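Two grippers, one bin, and a month of my life
By Rehema Mwakyusa
Sunday, December 3, 2023

Readers with long memories will recall that in March we promised a straight comparison between the Zulo and the Mirirov, to be finished "before the summer". I have left that sentence in the old issue as a warning to others.

The delay was partly mine and partly Eynon's. Eynon is our controller, and it takes the view that any gripper it hasn't met before is an intruder. The Zulo needed a new cable and an afternoon of coaxing. The Mirirov needed 2 firmware updates, the second of which undid the first. Once both would open and close on request we declared a triumph and went for lunch.

The test itself is dull on purpose. Things go in a deep white bin, and an arm has to get them out again without dragging the bin across the table. We used the Zurnach picking set, which has 30 objects in it and costs 580 pounds, a fair part of which I suspect is the box. Each gripper worked through the set over and over until the log showed 4,000 attempts between them. I was there for most of those, and I would not recommend it as a hobby. 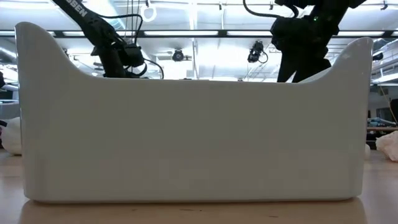 What we learned first is that the walls matter more than the fingers. In the open, on a bare table, I'd struggle to tell the two apart. Put the same object hard against the side of a bin and the Zulo, with its wide knuckles, starts knocking on the rim like a salesman. The Mirirov is slimmer and gets down into the corners, where it then closes so gently that half of what it picks up is put straight back. Its manual calls this "compliant". We had other words.

Soft things went to the Zulo. Anything floppy it simply grabs, with no thought for the object's feelings. Small hard things went to the Mirirov, and flat things went to neither. There is a thin plastic card in the set that I have come to regard as a personal enemy.

Gloss was the other nuisance. Shiny plastic under bright lights gives the depth camera all sorts of ideas, and for the first week it reported a hole in the bottom of the bin. We moved the camera, then moved it back, then turned down the exposure and got sensible numbers. I would like to say there was a method to this.

So which one are we keeping? Both, for now. The Zulo stays on for general use and the Mirirov comes out when the bin is nearly empty and the last few bits are hiding in the corners. Changing over takes a hex key and some patience with Eynon. The full log is on the shared drive under "gripper_final_v3", next to "gripper_final_v3_REAL". You want the second one.

Next up is suction, for the card.

Comments (3)

marrowfat
We had the same phantom hole. Matt tape on the bottom of the bin fixed it in five minutes, and I've been insufferable ever since.

Joan P.
Did you try the Mirirov with the grip force turned up? The default is very timid. It's in the second menu, under a name that makes no sense.

Rehema Mwakyusa
Joan, we did, and it cracked the ping-pong ball. Will try something in between.

Contact the newsletter | © 2023, all rights reserved | Back to top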